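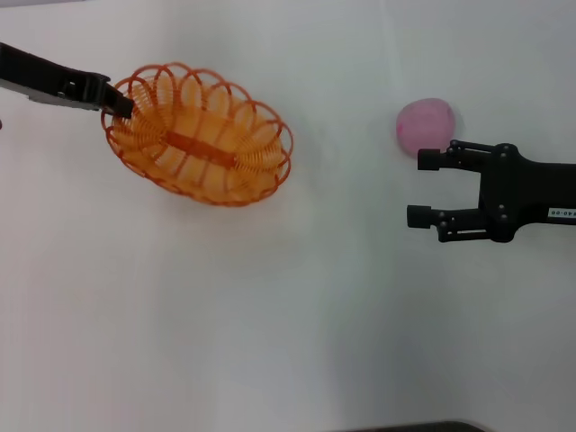
*A wire basket, held by the rim.*

Week 4 – Estimating, or how to be wrong by a respectable amount

Last week's homework asked how many piano lessons are taught in Saston in a year. Answers ran from 600 to "up to 17 million," and the second one is a problem, given that Saston would have to give up sleeping. Please look at your number before you hand it in.

The method, again:

- Break the question into pieces you can guess.
- Guess each piece and write the guess down. A guess in your head will change to suit you.
- Keep the units. Lessons per week times weeks gives lessons. Lessons times pianos gives nothing anyone wants.
- Round early. You are not fooling me with decimals.

Hauwa Briggs asked whether two bad guesses make a worse one. Often they partly cancel – one too high, one too low – but please don't plan on it.

## Volume problems

Treat lumpy things as spheres or boxes and move on. For a sphere, use half the cube of the width. A ball 4 cm across comes to 32 cubic centimeters, close enough to the true figure for this class.
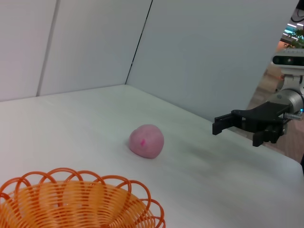

*Modeling clay: call it a sphere.*

Most mistakes come from doubling. Double the width and the volume goes up eight times, a fact that has ruined many recipes and at least one midterm.

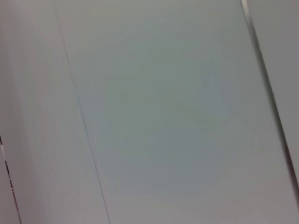

## For next time

1. How many cups of coffee fit in a bathtub? Show your pieces.
2. A walker covers 4 km an hour. How many hours to cover 180 km, and what did you leave out?
3. Read the Morikawa chapter, skipping the part on whales.

Tomoyo Yoshida has the spare copy.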